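Watgate Clothing Swap Returns With Warm Things for Little Ones

Feb 14, 2025

Anyone who has a child at home knows how it goes with winter clothes. You buy the cozy sweater in the fall, it gets worn until everybody is sick of looking at it, and by the time the snow melts the sleeves stop halfway up the arm. Families in Watgate have been passing those sweaters along to each other for years now, and the neighborhood's winter clothing swap is back again this month at the Mekonnen Hall on Curnemar Street, with doors open from 10 in the morning until 4.

The idea is as simple as ever. You bring what your family has outgrown, clean and folded, and you take home what you can use. There are no tickets and no points to keep track of, and if you have nothing to bring this year you are every bit as welcome — please do come anyway. Sizes run from newborn up to age 16, and last winter roughly 500 pieces found a new home in a single day, which left the long tables at the hall looking very bare by closing time!

Saron Adugna, who has been putting the swap together with a few of her neighbors, is asking families to do the sorting at home this time, and the best place for it, she says, is the top of a made bed. Spread each piece out flat, smooth the sleeves down to the cuffs, and have a good look at it in daylight before you fold it. Fleece and knits go in one pile, cottons in another, and anything with a broken zipper or a missing snap should go in a separate bag marked for mending.

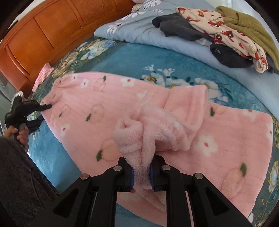
Delali Agbeko would add that flowered fleece is always the first thing to go, and that people shouldn't hold a piece back just for being a bit fuzzy or bobbled from the wash. Children don't mind that one bit, in Delali's view, and a soft old fleece is often the one they end up wanting to sleep in. What does get left behind, year after year, is anything with no size on it, so a scrap of masking tape with the age written in pen would be a real kindness to whoever is digging through the pile.

Drop-off is at the side door of the hall on the two evenings before the swap, between 5 and 7. Please use bags you don't need back. There are 40 spare hangers set aside for coats and snowsuits, and a few more would be gladly taken if you have some crowding your closet.

Blankets and crib sheets are welcome too, but shoes will have to wait for the summer swap in June, when the tables can be set up outside and there is a good deal more room. Coffee and tea will be on all day, and the folks from the Vomus bakery have promised cinnamon rolls for as long as they last.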